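Erst die Arbeit, dann die Bestellung

Interview über den Kauf von Handgreifern, veröffentlicht am 16. März 2023

Bei Zerouali steht der Haushaltsplan für die Geräte normalerweise im Dezember fest. In diesem Jahr war es anders. Die Leiterin der kleinen Abteilung, die für das Projekt Grusley Greifbewegungen von Hand aufnimmt, hat ihren Antrag zweimal zurückgezogen und neu gerechnet. Sie möchte ihren Namen nicht im Internet lesen, aber über die Zahlen spricht sie gern.

«Am Anfang habe ich gedacht, ein Greifer ist ein Greifer, und man vergleicht den Preis», erzählt sie. Auf dem Tisch lagen zwei Angebote. Gradov verlangte für ein komplettes Handgerät mit Kamera 1.890 Euro, Zarnach war deutlich billiger, verkaufte aber die Finger nur als Satz zusammen mit dem ganzen Gehäuse. «Das habe ich beim ersten Lesen übersehen. Die Finger sind das Teil, welches am meisten leidet. Wenn ich für einen gebrochenen Finger ein neues Gehäuse bezahlen muss, ist das billige Gerät nach einem halben Jahr das teure.»

Sie hat deshalb die Firma Gradov gefragt, ob man die Finger einzeln nachbestellen kann. Das ging, für 70 Euro pro Paar. In der Abteilung wurden im vergangenen Jahr 13 Paare verbraucht, und diese Zahl steht jetzt als eigene Zeile im Plan. Früher war sie unter «Verschiedenes» versteckt, und dort, sagt sie, werde immer zuerst gestrichen.

Was an den Arbeitsplätzen liegt, kostet dagegen wenig. Die Abteilung arbeitet mit Unterlagen, wie man sie in jedem Haushalt oder Büro findet, zum Beispiel mit weißem Papier und einer geflochtenen Fußmatte. «Eine Matte hat eine grobe Oberfläche und Papier eine glatte. Für beides brauche ich keinen Lieferanten mit Katalog. Ich kaufe es im Baumarkt und bringe die Quittung.» 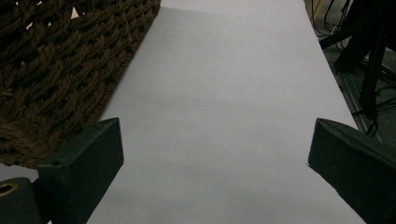

Was im Antrag fehlte

Auf die Frage, welchen Posten sie heute anders planen würde, antwortet sie ohne langes Überlegen: Stative und Kabel. «Man bestellt das Gerät, man freut sich, und dann fehlt ein Kabel in der richtigen Länge. Im ersten Antrag hatte ich dafür null Euro.» Auch die Zeit für die Einrichtung hat sie zuerst nicht gerechnet. Für einen neuen Platz braucht ein Kollege mehr als 2 Tage, und in dieser Zeit nimmt er nichts auf.

Ob sie auch über das Mieten nachgedacht hat? Ja, sagt sie, und es war kein schlechtes Angebot. Aber bei gemieteten Geräten darf man nichts bohren und nichts kleben. «Wir verändern viel. Einmal ist ein Loch an der falschen Stelle, einmal ist eine Kante zu scharf. Ein Gerät, welches ich sauber zurückgeben muss, passt nicht zu dieser Arbeit.»

Der Antrag ist jetzt in der dritten Fassung bewilligt, mit Gradov als Lieferant und mit Ersatzfingern für ein Jahr. Offen ist noch die Wartung der Kameras. Zarnach hat dafür ein neues Angebot geschickt, und sie will es diesmal bis zur letzten Seite lesen, auch das Kleingedruckte über die Versandkosten.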